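Six months in with the Rarkametti bin kit, and a few thoughts on keeping it in order

I bought the Rarkametti twin-bin kit back in July to go with our small picking cell, and I promised the folks on the Bitura owners' list I'd write it up once I'd had a proper go of it. That was a good while ago (sorry!), but the upside is I've now set the thing up, knocked it down, moved it across the workshop and set it up again, so I've got opinions.

What you get is two open metal bins, a short booklet and a bag of rubber feet I never used. The arm and the gripper are your own affair. I paid $135 for the pair from Caldeira, delivered, and for the money I reckon they're very good. The corners are square, the rims don't bite your fingers, and they're heavy enough that a clumsy reach doesn't send them skating.

## Setting up

The booklet wants you to sit the bins on a bench and rely on the feet. Don't bother. Clamp the rear bin at both ends with a pair of ordinary bar clamps, butt the front one hard up against it, and put a bit of coloured tape on the bench at the front corner so you can find home again after a clean. Mine took 30 minutes the first time, and most of that was me fussing over whether the rims were parallel.

Once it's all snug, jog the arm slowly over the side wall of the front bin with the fingers open and check your clearance at the lowest point of the hose, as well as at the fingertips. I forgot the hose on my first go and spent a cranky evening re-routing it — a wide, lazy loop is what you're after, with nothing pulling tight at full reach.

## Looking after it

My counter says 3,123 picks as I write this, and I've settled into doing the big service every 3,000. That's finger pads off and washed, clamps nipped up, cables looked over from end to end, and the bins wiped out with a damp cloth. The finish does mark. If you're the sort who likes your gear to stay shiny you'll be disappointed, but I haven't found the scuffs make a lick of difference to the picking.

What matters more is the mix of test items you leave in there. I like a grab-bag of household bits: something with a handle, something shallow and glossy, something see-through. The clear packets are the real sods, and I'd start with one lying well away from everything else before you ask the arm to dig one out of a heap. 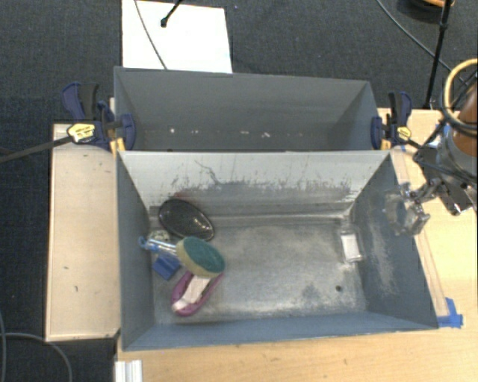

*Front bin with the test items bunched at the left, one clear packet off by itself on the right, gripper empty.*

I did look at the Stokodura bins as well, which are deeper and come with their own brackets. They're lovely things, but the depth meant my wrist joint ran out of room near the back wall, and I'd have had to raise the arm to suit. If your arm already sits on a tall plinth they may well be the better buy.

Four and a half stars from me. I'd give it the other half for a set of decent clamps in the box and a booklet that mentions hoses.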